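Skiltano
Início | Cursos | Sobre nós | Como chegar | Contacto

Sobre nós

A Skiltano é uma escola de línguas pequena, num primeiro andar com escada a mais e estacionamento a menos. Ensinamos neerlandês a quem fala português e português a quem fala neerlandês. Também damos inglês, mas sem entusiasmo, e quem nos liga a pedir inglês costuma perceber isso pelo tom.

Como começou

Koen De Graaf veio para Portugal passar um verão e ficou preso na conjugação do verbo pôr. Procurou um curso que lha explicasse, encontrou vários que lhe explicavam como pedir um galão, e decidiu abrir o seu. Convenceu Cor Kuipers, que nessa altura traduzia manuais de caldeiras e aceitaria qualquer proposta em que não entrassem caldeiras. Alugaram duas salas por cima de uma retrosaria, compraram cadeiras em segunda mão e imprimiram 500 folhetos com o número de telefone errado. O senhor que atendia nesse número foi muito correcto connosco e acabou por se inscrever no nível A1.

O nome não quer dizer nada. Houve uma primeira hipótese, Mirnlow, que ninguém em Portugal conseguia dizer sem parecer constipado. Skiltano ganhou por dois votos contra zero, numa votação com dois votantes.

O que fazemos

Os cursos regulares arrancam em Setembro e duram até ao calor se tornar um argumento. As turmas são pequenas porque as salas também o são, e gostamos de chamar a isto opção pedagógica. Há aulas ao fim da tarde para quem trabalha, de manhã para quem já não trabalha e ao sábado para quem se arrependeu de não ter escolhido nenhum dos outros horários.

Não prometemos fluência em poucas semanas. Quem promete fluência em poucas semanas tem uma ideia muito generosa das semanas ou muito modesta da fluência. Prometemos que, ao fim do primeiro ano, o aluno consegue telefonar para uma oficina em Antuérpia, explicar que o carro faz um barulho e entender pelo menos o preço. O resto vem com a insistência.

Damos ainda formação a empresas. A Schouten, que importa bolbos e sementes, manda-nos pessoal do armazém há vários anos, e devemos-lhe um vocabulário de jardinagem que não temos onde gastar. Com a Sadano fazemos sessões de correspondência comercial: como escrever a um cliente neerlandês sem três parágrafos de cumprimentos, e como ler a resposta dele sem ficar ofendido.

Quem ensina

Koen De Graaf trata dos níveis iniciais e das inscrições. Tem uma paciência infinita com os alunos e nenhuma com a impressora.

Cor Kuipers dá gramática aos níveis intermédios. Acredita que a ordem das palavras na oração subordinada é uma questão moral. Quem sobrevive ao segundo semestre costuma dar-lhe razão.

Rostam Mousavi ensina português a estrangeiros, língua que aprendeu já adulto e que por isso sabe explicar, coisa que os portugueses da casa nem sempre conseguem. Quando um aluno pergunta porque é que se diz «ficou de vir», os portugueses encolhem os ombros e chamam o Rostam.

Pornthip Chuensuk coordena as aulas de conversação e o clube de leitura. O clube lê um livro por trimestre e discute sobretudo o bolo.

Arnout Van Wijk aparece nas provas orais como examinador externo. É um homem simpatiquíssimo fora da sala, e pedimos aos alunos que acreditem em nós quando lho dizemos à porta.

O método

Perguntam-nos muitas vezes qual é o nosso método, e a resposta decepciona. Usamos um manual, que detestamos com moderação, e muitos exercícios feitos por nós — alguns já com tantas correcções à mão que só o autor os decifra. Fala-se desde a primeira aula. Erra-se desde a primeira aula também, e nos primeiros meses as duas coisas são praticamente a mesma.

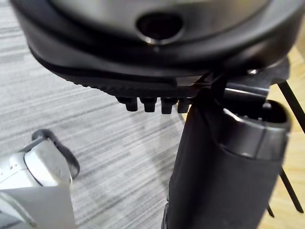

O vocabulário ensina-se com coisas concretas, porque a palavra «coisa» é o refúgio de todos os principiantes e tencionamos tirar-lha. No nível B1 há um exercício de que os alunos se queixam e que depois contam aos amigos: descrever um objecto sem lhe dizer o nome. Uma peça de plástico curvo, cinzento-escuro, com um rebordo preto grosso e quatro pinos curtos de borracha em fila por baixo, dá para meia hora de aula. É preciso saber dizer «rebordo», coisa que a maioria não sabe sequer na própria língua, e é preciso pôr os adjectivos todos no sítio certo. Em neerlandês vão antes do substantivo, com ou sem «e» no fim, e é nesse «e» que a Cor encontra a sua felicidade.

A biblioteca

Temos 426 livros catalogados e alguns que chegaram depois de o Koen se cansar do catálogo. Predominam os policiais, que se emprestam sem prazo e regressam com areia. Os dicionários não saem da escola. Houve um que saiu, e ainda falamos nele.

Perguntas que nos fazem

O teste de nível é gratuito e demora menos do que encontrar lugar para o carro. Faz-se connosco, a conversar, e não há maneira de estudar para ele, embora todos os anos alguém tente.

Passamos certificado de frequência a quem frequenta. A quem não frequenta mandamos um postal.

O neerlandês não é alemão mal pronunciado. Pedimos que esta questão não seja levantada nas aulas da Cor.

Onde estamos

No primeiro andar, por cima da retrosaria, campainha do meio. A secretaria abre durante a tarde nos dias de aulas. Fora dessas horas há um atendedor com uma mensagem bilingue, gravada pelo Koen à primeira, e que por isso contém uma hesitação bastante longa antes da palavra «obrigado». Pode deixar recado depois do sinal.

Página revista em 12 Fev 2024.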